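Is a pipette stand worth paying for, or is the drawer fine?

Started by benchgrump – February 21, 2023

I share a small teaching lab with two other groups and we finally put a stand out on the bench. One single-channel on it so far.

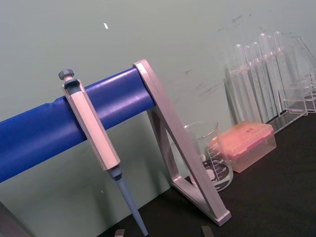

tallow_k wrote:
Drawer people always say the drawer is fine until they open one up and find the seal chewed to bits. Get them hanging and leave them hanging. I don't see what there is to discuss.

benchgrump wrote:
What there is to discuss is whether any of it is true. I've been told for years that a pipette stored flat will go out of calibration. Told by whom? Usually by the catalog that sells the stand. Ours is a plain bar on an angled frame and it holds the thing up, no complaints there. I'd just like to see one set of before and after numbers from somebody who isn't selling me a bar.

Mossback wrote:
You're mixing up two claims. Flat storage of a clean, dry pipette does very little, I agree with you on that. Laying it down with liquid in the tip is the bad one. It runs back up into the shaft and then you have buffer or acid sitting on the piston. A stand doesn't cure that, it just makes people less likely to put the thing down sideways in the middle of a job.

tallow_k wrote:
Which is a reason to have a stand.

Mossback wrote:
It's a reason to eject your tip. If you do that, you can keep it in a sock.

quillwort wrote:
Please don't keep it in a sock.

We had a Zemix stand, the carousel kind, and it was a pain. Heavy base, fine, but the hangers were cut for their own pipettes and anything else sat crooked. After a few months two of the hangers had loosened and you had to aim. We replaced it with a straight bar type from Galeo and have had no trouble, except that people bump the feet because they stick out farther than you expect. Ours lives at the back of the bench for that reason.

benchgrump wrote:
How much was the Galeo? Their site wants me to "request a quote," and in my experience that means they look up where you work first.

quillwort wrote:
Paid 30 dollars for it, but it was an open box. No idea what they ask now.

ferric19 wrote:
Thirty is okay. Wang sells one that is a bent rod with rubber feet and they want a lot more than that for it. I looked at it for a good while trying to find the part that cost money.

On calibration, since you asked for numbers: we had 16 pipettes go out for service last October. Half had been on stands and half in foam-lined drawers. The ones that failed were the ones the students use. That was the whole pattern. I wouldn't call it science but it was enough to stop me from buying more stands.

benchgrump wrote:
That's the first useful post in here. Were the student ones hung or flat?

ferric19 wrote:
Both. They get dropped either way.

tallow_k wrote:
So eight pipettes on each side, different users, different ages, and now stands are a scam? Come on. You'd laugh at that from anybody else.

ferric19 wrote:
I said it wasn't science. I said I stopped buying them.

Mossback wrote:
One more thing while we're arguing. Watch what else shares the bench with the stand. Ours was next to the beakers and somebody reaching for a beaker would catch a shaft with a sleeve. The shaft end is the part you don't want knocked. We had one crack at the cone and it leaked for weeks before anyone caught it. The drawer did win that round.

quillwort wrote:
Agree on that. Glassware on one side, pipettes on the other.

benchgrump wrote:
Space is the trouble with that advice. Everybody has a rule for which side things go on and none of them have seen my bench – it's narrow, and there's a sink.

Has anyone tried the Udton wall clips? Adhesive back, one clip per pipette. I don't trust the adhesive but they would free up the bench.

ferric19 wrote:
Tried them. Painted wall, lasted 19 days. On tile they might do better.

tallow_k wrote:
Screw a rail to the shelf edge and hang them from that. Same as a stand with no feet to bump.

benchgrump wrote:
Needs a work order here, for two screws. I put one in for a towel hook once and it's still open, number 829, I know it by heart.

I'm going to keep the bar for now and not buy a second one. If somebody has real calibration results, same users, hung against flat, please post them. Brochure charts don't count.

Mossback wrote:
I can set two aside and try it, if you'll accept a small test. Gravimetric, ten readings each at the start and again in the fall.

benchgrump wrote:
I'll accept it. I'll complain about it too, but go ahead.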